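Clurkel Help Desk » Tickets » Teaching and replay
Ticket 121 – Hand-guided demos replay off target
Status: Open
Product: Prurard arm, firmware 21

Reported Sunday. Your guide says a task can be taught by hand in one go. I have my doubts. We have recorded 200 demos of the wipe-down task and the replays still drift toward the end of the pass.

First reply from support was to recalibrate the wrist camera. Did that. Same drift. I also question how much the wrist view gives the policy to work with when the arm is up against a plain surface.
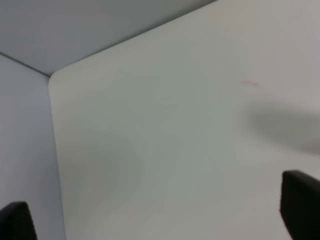

Wrist view, both fingers in the lower corners, small reddish mark on the panel.

Second reply was to switch to remote control with the Ventura leader arm and put more objects on the table. Fine – cans, a plate and a toy spatula it is, with the blue cloth at the gripper. I don't see how that fixes drift.

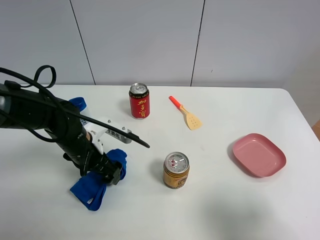
Do I have to throw out the hand-guided demos before training on the remote ones?
Keep them, but tag them as a separate set and train on the remote set first.

Tagged. Retraining at 1000 steps per save. Please leave the ticket open.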